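Andura folding project: where we are, and what's left of the money

Hi Mamta,

You asked for something you could pass along to the rest of the Grisside small grants panel, so I'm writing this one up a bit more fully than my last email. It covers September up to 3rd November. Skip to the money part if that's all you need, I won't be offended!

Quick reminder for anyone on the panel who missed the first round. Andura is a two-armed machine I'm building partly at home and partly on the back bench at the Fledcombe workshop, and its job is to fold laundry. The arms are being built at Fledcombe. The teaching happens at home, on a bed, with hand-held grippers that a person works through a fold while everything gets recorded. The arms are supposed to learn from those recordings. Your grant pays for the arm parts, the bench fees and the storage for all that video.

The arms first. The left arm is together and moving. It lifts a wet bath towel without sagging, and in September it couldn't lift a dry one, so I'm very pleased. The fix was the shoulder. I'd been running a belt that was too narrow, and every time the elbow went out straight the belt skipped a tooth and the whole arm forgot where it was. I swapped in a wider belt and a bigger pulley and reprinted the housing twice (the first one cracked along a layer line when I tightened the last bolt, my own fault, I was in a hurry to get home). The right arm has a shoulder and an elbow but no wrist. I have the wrist motor in a drawer. The bearing that goes with it was out of stock for most of the period and the first one that came was the wrong bore, so I'm waiting on the exchange.

The control box works, though it's ugly. Everything is on screw terminals at the moment, because I keep changing my mind about which side the power comes in. I'd like to do it properly before anyone from Grisside visits. The emergency stop is wired and tested on both arms, as the panel asked. I hit it in the middle of a lift and the left arm holds where it is, which took some extra work on the brake. I wrote that up separately and can send it.

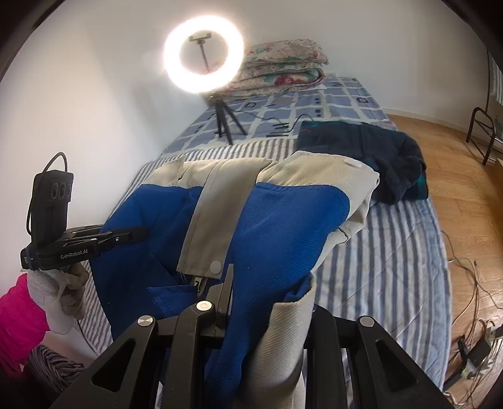
Recording is the part that ate most of my evenings, and it's also the part I enjoy most. We have 324 usable folds saved now, towels and pillowcases for the most part, and since the middle of the period I've moved on to real clothes. Clothes are so much harder! A towel is the same on both sides and doesn't care which corner you grab. Take the blue and beige one that's up in the gripper: it has a zipper, snap buttons and a long placket down the middle, and once it's bunched like that you have to work out which piece is collar and which is only a fold of the same beige cloth. A person sorts it out with a little shake. I have no idea yet how to get the arms to do the little shake, but I want plenty of examples of people doing it before I try.

Two-color garments have been good to us in one way. When the panels are different colors it's much easier to go back through a recording and mark which part of the garment is which. I did a batch of plain black T-shirts early on and I'm going to throw it out, I couldn't label half of it with any confidence. From here on the plain dark stuff waits until the labeling is quicker.

The labeling program is called Mishra (named after the street, long story) and it's my own, so it has all the bugs you'd expect. It now opens both gripper recordings next to each other and keeps them in step. Before that I was lining them up by hand, scrubbing back and forth until the jaws closed at the same moment in each. A fold that used to take me 20 minutes to label takes almost 5 now. Export still falls over on long recordings. I know why, and it's on the list.

The left arm has tried some folding on its own, with me standing in for the right arm and holding the other end of the towel. It gets the first half fold right often enough that I've stopped cheering each time. The second fold it mostly misses, because the towel has shifted by then and the arm goes for where the corner was supposed to be. I expected that at this stage. I'd hoped to be a little further along, and I'd sooner tell you so now than in the final report.

Money. The arm parts line is close to spent, with only the wrist bearing and some cable still to come out of it. Bench fees at Fledcombe are paid through to the end of the grant. Storage cost less than I planned, since I bought 2 drives secondhand and they've both been fine. I'd like to move what's left there over to spare belts and pulleys, if the panel is okay with that. It doesn't change the total. I'll send the receipts in one file once the bearing exchange goes through.

What I'm doing next: finish the right wrist, get both arms bolted to the same table (they've never been on the same table, which feels silly to type), and fix the export bug. After that I want to record more shirts and jackets, with zippers and without. Both arms on one towel by the next report is the goal, and if the bearing shows up I think it's a fair one.

One question for you, Mamta. Does the panel want video with the next report, or is writing enough? I can cut together the left arm lifting the wet towel, it's short. Also the workshop is moving its open evening, so if anyone was planning to come by and see the arm, please check with me first and I'll make sure I'm there with the key to the back room.

Thanks again for being so patient about the wrist.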